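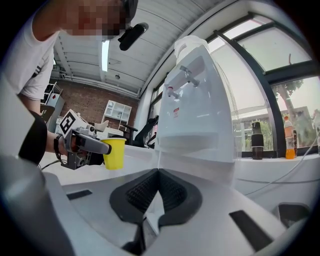

A yellow cup held at the water dispenser with a hand-held gripper.

Most teams I talk to want a better policy. I think they need a better replay tool first.

At Tarum we had 400 recorded demonstrations of cup handling and a model that missed the rim about as often as it caught it. We spent 2 weeks changing the network. Then someone wrote a plain viewer that put the gripper pose, the jaw width and the video on one timeline, and the fault was there in the first file we opened. The jaw signal lagged the video by 5 frames. The model had learned to close late, exactly as we had taught it.

Fixing the timestamps was an afternoon of work. Finding the problem could have been one too.

Marker tracking has the same trouble. When the square tag turns away from the camera, the pose jumps, and many pipelines smooth over the jump and carry on. I would drop those segments – or at least flag them – before training sees them. We threw out 40 recordings at Tarum and did not miss them.

Planning people will say a good controller absorbs small errors. It does, up to a point, and then it hides them until you change the cup.

So my advice is dull. Check the clocks. Plot the raw signals. Watch your own data at half speed before you ask for more of it.

October 18, 2024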